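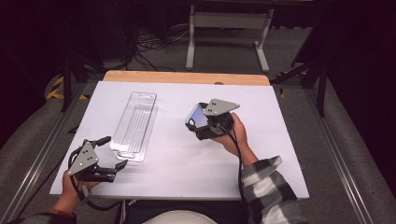

How long does it take to show a robot a new task by hand? At Tundemov it takes 33 demonstrations, recorded in one afternoon.

The company said on November 7, 2019 that it will open its hand-guided training kit to outside labs in February. Operators do each job themselves with a pair of hand-held grippers – no remote control link is needed. Jimik, a packaging firm, will be the first to use it, with 16 tasks planned.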